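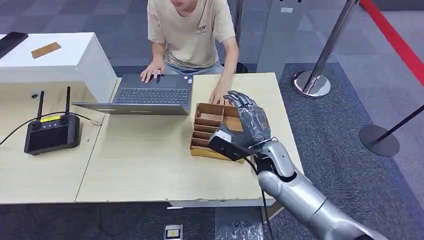 Zofia Urbańczyk asks how a cardboard box can hold a pile of heavy books when it is only made of paper. She says she can tear a sheet of paper with two fingers, but she once stood on a box and it held her up.

The answer is in the shape of the paper. Find an old box and look at a cut edge. You will see two flat sheets with a wavy sheet between them. The flat sheets are called liners. The waves are called flutes. The whole sandwich is called corrugated board, and "corrugated" just means folded into ridges.

## Why waves are strong

Lay a sheet of paper across two cups and put a coin in the middle. The paper sags and the coin drops. Now fold the same sheet back and forth like a fan, open it a little, and lay it across the cups again. This time it can hold the coin, and probably several more.

A flat sheet bends easily because it is so thin. When you fold it, parts of the paper stand up on edge, and paper standing on edge is much harder to bend. The liners do a job too. They are glued to the tips of the waves and stop them from spreading out flat.

The flutes in a box usually run up and down, from the bottom to the top. They work like rows of little columns. Turn the box on its side and it will often squash more easily.

## How it is made

Damian Schnyder works at a board mill in Rukthorpe. He explained the steps to us like this:

1. Wood chips or old boxes are turned into a mush called pulp. Pulp is mostly water with tiny fibers floating in it.
2. The pulp is spread on a moving screen. Water drains out and the fibers tangle together. Rollers press and dry them into paper.
3. One roll of paper is softened with steam and squeezed between two rollers with teeth, like gears. At Rukthorpe these rollers are heated to 177 degrees Celsius – hotter than you need to bake many cakes.
4. Glue made from starch is put on the tips of the waves. Starch is also found in potatoes and corn.
5. A liner is pressed onto each side, and the board is dried, cut and creased.

The creases matter. They are lines where the board has been pressed thin, so the box folds where it should.

## Thick and thin

Some board has two layers of waves and three liners. It is used for heavy things like machine parts. Other kinds have no waves at all. A cereal box is made of one stiff sheet, and so are many playing cards and postcards. People often call all of these cardboard, but someone at a mill would probably use a different name for each. 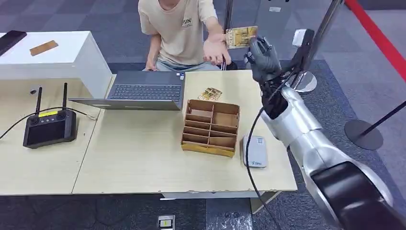
## What happens to old boxes

Most clean boxes can be made into new ones. They are mixed with water until they fall apart, and things like tape and staples are taken out. Then the fibers go back to step 2.

Fibers get shorter and weaker each time they are used, so mills often add some new ones. Greasy pizza boxes are harder to recycle, as oil does not mix with water and can spoil the pulp. Check what your town accepts.

## Try it

Cut 4 strips of thin card, all the same size. Leave one flat. Fold the others into waves: one with big waves, one with medium waves and one with tiny waves. Rest each strip across two cups and add coins until it sags. Write down which strip held the most.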